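Evacuation Distances and Warning Times in Rail Tank Car Accidents
Term project report, Transportation Safety, Group 6
Mererid Maddocks, Mesfin Worku, Nikola Kneževič
Supervisor: Beca Wynne

1. Background

The freight line through Fladwood passes behind the elementary school and crosses Nicholas Road at street level. Tank cars carrying liquefied gas use the line at night. Our project asked how long it would take to warn and move the people living closest to the crossing if a tank car left the rails and began to leak.

We did not study the causes of derailments. Another group covered track inspection.

2. Method

We walked the streets on both sides of the line on a Sunday in November and marked every building within 200 meters of the crossing on a paper map. We then interviewed Abbas Akbari, who worked as a dispatcher for the county before he retired. He explained the order in which calls go out after a rail accident and which steps tend to hold the others up.

Using his account, we wrote a simple timeline model in a spreadsheet. It starts when the train crew reports the derailment and ends when the last household has been told to leave. Walking speed, door-knocking time and the number of officers can be changed.

3. Results

With two officers going door to door, the model took 20 minutes to reach the last household. Adding a phone alert cut this to 6 minutes for homes where someone picked up. The homes that did not answer still needed a visit, and most of the remaining time was spent on them.

The slowest part of the area was the dead end behind the Plasa warehouse. Its only way out by car is over the crossing itself, so residents there would have to leave on foot along the creek path. The path has no lighting.

4. Simulation work

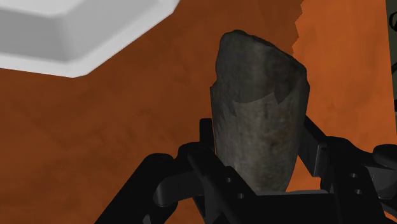

Figure 1. Simulated stone-like object between the two sides of the gripper.

5. Limits

The model assumes that everyone leaves when told to. Mr. Akbari said this is rarely the case at night. We also left out wind direction, which decides how far gas travels and on which side of the track. The building map shows no occupancy, so an empty house takes as long to clear as a full one.

6. Further work

The next step is to add the creek path as a separate route and run the model again with a night walking speed. Mererid has the map and the spreadsheet.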